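From: Tanner Grewal
To: folding-rig list
Date: Nov 7, 2022
Subject: Re: left gripper not letting go (was: pinch on Friday)

Chantal Lapointe wrote:

> Wayne stopped the pants session early because the left hand-held would
> not open. Trigger all the way out, jaws still shut on the cloth. He had a
> finger in near the jaw pivot trying to work the fabric loose and it let go
> and then closed again on him. No broken skin, bruise on the fingertip, he
> filled in the card.
>
> Can somebody who knows the Parno grippers tell me (a) is this the same
> thing we had in March, and (b) can we keep recording with the other pair?
> I have Aslı booked on it all week and Carter wants the black pants set
> finished before he retrains.
>
> Chantal

Chantal, all,

Short version, writing this between two other things. (a) no, different fault. (b) yes on pair B but read the steps first please. Pair A is tagged and in my drawer, do not go get it.

What I did this morning. Plugged pair A left into the bench supply, cycled it 110 times with nothing in the jaws. Fine. Cycled it on a cotton towel. Fine. Then clamped it on a doubled-up pants leg with the cable pulled back over the top, the way it ends up when you reach across the table, and it stuck on the 11th close. Let the cable go slack and it opened by itself. Pulled it tight again, stuck again. So it's the cable, or the connector where the cable goes into the handle. With tension on it the trigger reading freezes at whatever it was last. If it was last "closed" it stays closed, and the motor keeps pushing because as far as it knows you are still squeezing.

That is the bad part. The March thing was the Bélanger spring, jaws slow to open, annoying, nobody could get hurt. This one holds force and can come back without you touching the trigger. Wayne's second close was the signal coming back halfway, I am pretty sure. Log has 1,051 trigger samples in a row with the exact same value, to the last digit, and then a jump. A real hand does not do that. The freeze starts 686 samples before he hit stop, and the rest are after, so the stop button did not clear it either. I don't like that at all and it's a separate ticket.

Carter, this means the recorder happily saved a dead trigger as good data. Anything from pair A left since the cable swap needs checking for flat runs before it goes into training. I can write the check, give me until tomorow. If the policy learned "hold on forever near the waistband" from those episodes that could be your hang on the Skemarus arm too. Guess only, have not looked.

Why pants and not shirts: the reach. Legs come toward you, waistband is at the far side, so you lean out, grab high on the leg and drag back. Cable goes up and over and then gets trapped under or across the cloth. 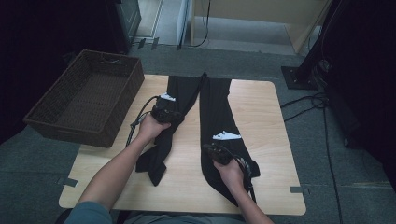
Before you record with pair B

1. Arm stop button within reach of your knee, not over on the stand. Press it once before you start and check that both grippers go limp. If one doesn't, stop there and call me.

2. Clip the cable to your sleeve with a loop of slack between clip and handle. The velcro ones in the blue tub, not tape.

3. Open and close each gripper on nothing with your arm stretched all the way to the far edge of the table. If it sticks out there it will stick in the session.

4. Pants: tuck the pocket linings in or leave them out, I don't care for the fault, but don't fix them with a finger while the jaw is shut. Put the gripper down first.

5. If the jaws won't open: do NOT pull, do not put fingers in. Stop button, then pull the plug at the supply (the button alone is not enough untill the ticket is closed), then open the jaws with the hex key on the side screw. Quarter turn.

6. Write the episode number on the sheet and mark it bad. Even if it came loose after a second.

Aslı, sorry, this makes your setup longer. If you want to do towels for the first half of the week and leave pants till I have new cables that's fine with me, Chantal's call. Towels don't need the long reach.

Wayne, you did fine, and thanks for the card. Could you send me which hand you had on the cloth when it let go? The card says "the free one" and you had a gripper in both, so I'm missing something. Did you set the right one down first?

Cables: Rornano has the strain relief kind with the bent plug, I asked for a quote on enough for both pairs. They have not said when. I also want a watchdog in the gripper firmware so that if the reading doesn't change by even one count for half a second it drops the motor current. Small change, but it needs testing on a real fold or it'll drop the cloth every time someone holds still. Do we have anyone who can sit for that Thursday? Not Wayne, let his finger heal.

Question (b) again so it doesn't get lost: pair B ok, pair A no, nobody records alone until the stop button ticket is closed.

Running, back online after four.

Tanner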